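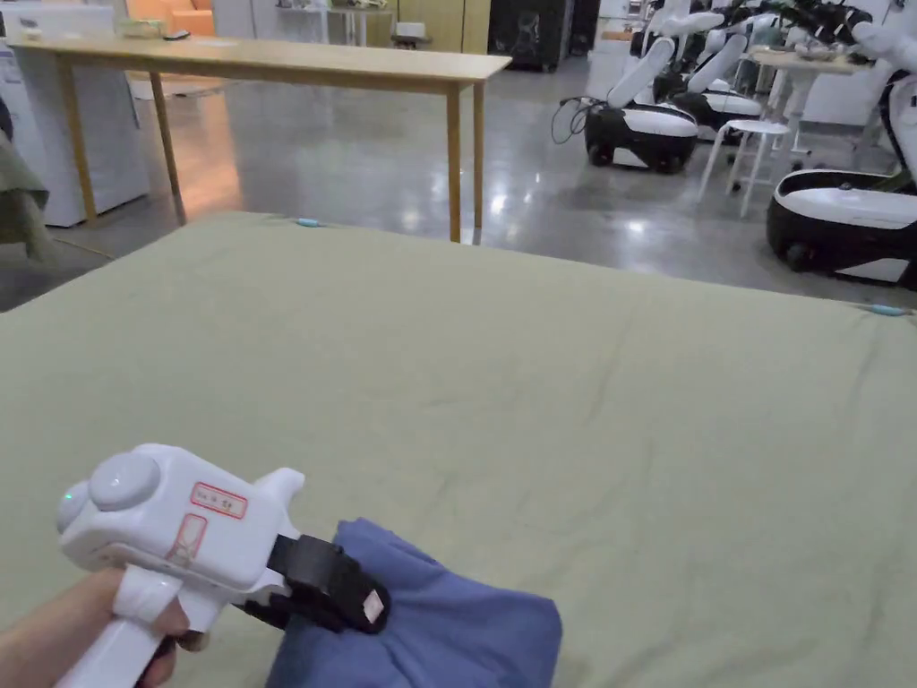
Gumaro Villaseñor sleeps on the same kind of mattress he sells, and he turns it twice a year. "Most people never do it," he says. "Then they come in after six years and say it has a hole in the middle."

Villaseñor runs Ornness, a bedding shop with 17 mattresses on the floor and a workroom in the back. He took over the lease in October after nine years of working for the previous owner, Gisela Stöcker, who still comes in to do the sewing. The two of them repair as much as they sell.

His first question to a customer is how they sleep, and his second is how wide the bed frame is. The second one causes more trouble. "People measure the old mattress. It has spread by then, so they order too big and it rides up at the sides," he says. "Measure the inside of the frame. Do it in two places."

He doesn't think much of the idea that a firm bed is good for everyone. Side sleepers often do badly on one, he says, and end up with sore shoulders. He asks people to lie down in the shop for 15 minutes with their shoes off. Few of them last that long.

"They feel silly. They lie there for one minute, on their back, with their coat on. Nobody sleeps like that."

Stöcker learned the trade at a workshop called Wegener, where she started by stuffing cushions. She is 78 and has firm views on sheets. She likes a plain flat sheet, folded under at the corners, and has little patience for elastic.

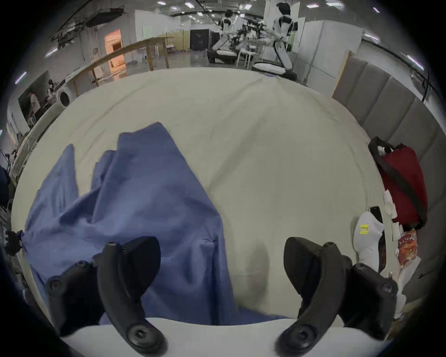
A bed, made or unmade, gets more hours of use than any other furniture in a home.

"The elastic goes before the cloth does," Stöcker says. "Then you have a good piece of cotton that won't stay on. A flat sheet you can use until it wears through, and after that you cut it down the middle and sew the outside edges together." She learned that from her mother and still does it for a few customers - the charge is 38 dollars, and it takes her most of a morning.

On thread count she is short. Anything over 300, she says, is usually a matter of how the maker chose to count. She would sooner rub the cloth between her fingers and hold it up to a window.

Villaseñor says repairs bring in almost a third of the shop's income. The common jobs are split seams, broken tufts and slats that have come loose. He turns down mattresses that have been stored in a damp garage. "I can't fix that, and I don't want it in the workroom."

He plans to add a second sewing table this year and hopes to train someone on it. Stöcker has agreed to teach, two mornings a week, as long as the radio stays off.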